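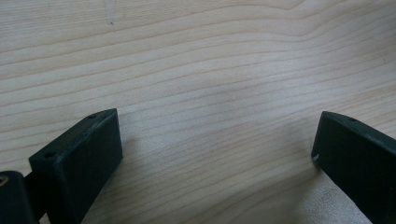

一张桌面值多少口舌

Stolness 的铺面在巷子最里头,招牌小得像是不想做生意。店主请我坐下,第一句话是:“杯子别直接放。”第二句才是你好。

我来之前做过功课,准备了一串关于设计的大问题,结果整个下午我们都在谈木头的纹路。她修桌面、翻新柜门,偶尔也替人挑板子,最后这一项收费最低,吵架最多。

“客人都说要浅色的,”她说,“浅色这两个字害人不浅。有人心里想的是奶油,有人想的是沙子,还有人想的是他姑妈家那张桌子,可惜我没去过他姑妈家。”

她自己偏爱米白里带一点粉的那种,纹路细,淡褐色,一条一条横着走,走着走着拐个缓弯。我说看久了有点像等高线图。她看了我一眼,说来过的人十个里有八个这么讲,剩下两个讲像五花肉。

我问是枫木还是桦木。她反问我打算付哪一种的钱。

据她说,多数人在店里根本分不清,回到家却忽然成了专家。有位客人从 Plilla 订了一张桌板,第二天发来138张照片,每张拍的都是同一道弯。“他问我这道弯为什么往右上走。我说树当时就是这么想的。他不满意,要我给个书面说法。”

书面说法她真写了,一页纸,盖了章,桌板没有退。

谈到划痕,她的语气缓和下来。照她的看法,干净的浅色桌面有个毛病,四下太平,一道发白的细印子就能把眼睛整个勾过去。深色桌子上同样一道印子,可以安安稳稳住上好几年,没人过问。

“先别急着叫它划痕。”她说,“拿微湿的软布顺着纹路擦,擦完等它干透,换个方向的光再看。有一半是蹭上去的东西。”那另一半呢?“另一半就是划痕。”

我问她修一道小划痕要多少钱。她翻出价目本,哑光面的局部处理,30块起,整面重做是1,306块。中间那一大段价格空着,她解释说,落在中间的人通常会自己想通,回家买块桌布。

她对光泽很有意见。市面上流行过一阵亮面,她接过一单,做完以后客人说吃饭时能在桌上看见自己的下巴,胃口没了,又花钱磨回哑光。“两次工钱我都收了。”她补充,“下巴不归我管。”

养护的办法她讲得极快,像背熟了的站名:不要用带颗粒的清洁膏,不要用白醋,热锅下面垫东西,窗边的桌子隔几个月转个头。我没来得及全记下,请她再说一遍,她说门口有单子,两块钱一张。我买了一张。单子是用 Vitutik 的旧包装纸背面印的,正面还能读到半句广告。

她入行是因为一张桌子。那年她在一家叫 Rafferty 的家具店做账,店里积着一张谁也不肯要的浅色长桌,标价3,197,降了四回。她天天趴在上面对数字,对着对着就开始看纹路,账越做越差。后来桌子归了她,工作没有了。

“划算吗?”我问。

她想了一会儿,说那张桌子现在用来堆样板,已经有大半年没见过桌面了。

临走我发现自己的手肘一直压在她的桌子上,袖扣正抵着木头。她早就看见了,没吭声,只是在我起身之后低下头,侧着脸,对着光看了很久。

押金她没提。我把那张单子折好放进口袋,顺手又多买了一张。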